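Backstage tips: props and costume mending for small shows

Quick ones from tech week. Got 7 minutes before the half so forgive the spelling.

Squeaky stage shoes. Talc under the insole, not on the sole. Someone will slip otherwise.

Sweaty costumes you can't wash between matinee and evening: cheap vodka and water, half and half, in a spray bottle. Turn the thing inside out, mist the armpits, hang by an open door. Test a seam first. Dont do it on silk.

Letters and newspapers for props. Cold tea, flat tray, 2 minutes, then peg up. Print spares. In Blackwood we got through a new letter every night as it gets torn up in act two.

Stage blood on cotton: cold water straight away, washing up liquid, leave till morning. Never hot.

Hems coming down. Tacking stitch if you've got time, safety pins if not. Gaffer tape eats fabric and leaves gunk, keep it off anything hired. Priya Delacroix swears by wig tape for a quick fix and she's dressed more shows than me.

Fake drinks. Cold tea for whisky, watered blackcurrant for red wine. Wash the glasses properly after, the sugar goes sticky and you get wasps in the wings.

Small bits (screws, hooks, spare poppers, beads): tip them into a shallow tray with a rim before you start on anything. Floor is black, screws are black, you will not find them.
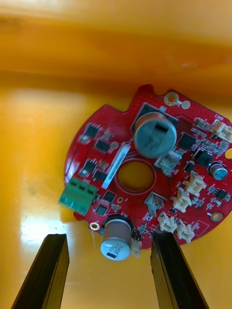
Photo: Rasha Zoubi

Battery props, lanterns and so on. Batteries out after every show, into a labelled bag. Anything that plugs into the mains goes to your electrician, leave it alone.

Glitter. Lint roller first, then a damp cloth, then give up.

Paint on blacks: let it dry, crack it off, go over the mark with a fabric pen. Fine from row B back.

More next month, mostly hats. Right, thats the half.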